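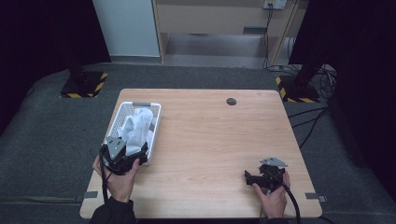

Search this board... Go

Shared mailboxes missing after directory update

horneck_it
Following the directory update on Sunday, 17 shared mailboxes no longer appear in the address list for our Satau office. Mail is still delivered to them. We would be grateful for advice before we raise a formal request.

postroom8
Please confirm whether the offline address book has been rebuilt. Clients at Satau will keep the old copy until it is.

horneck_it
It was rebuilt twice. The log shows 3894 entries, as expected.

k_becerra_support
In that case the rebuild is not at fault. The hidden flag should be cleared on each mailbox by script.

postroom8
I must disagree. Clearing the flag in bulk will also expose mailboxes that were hidden on purpose. The list filter should be checked first.

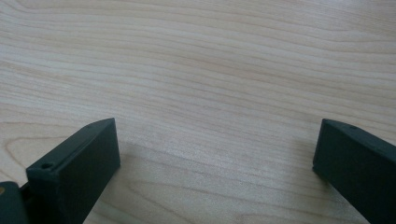
Re: Filter checked

horneck_it
The filter had lost the Cendurum department value. It has been restored and 14 mailboxes have returned. The other 3 are still absent.

k_becerra_support
Those will need the flag cleared, as I advised.

postroom8
Agreed for those 3, provided their owners consent in writing.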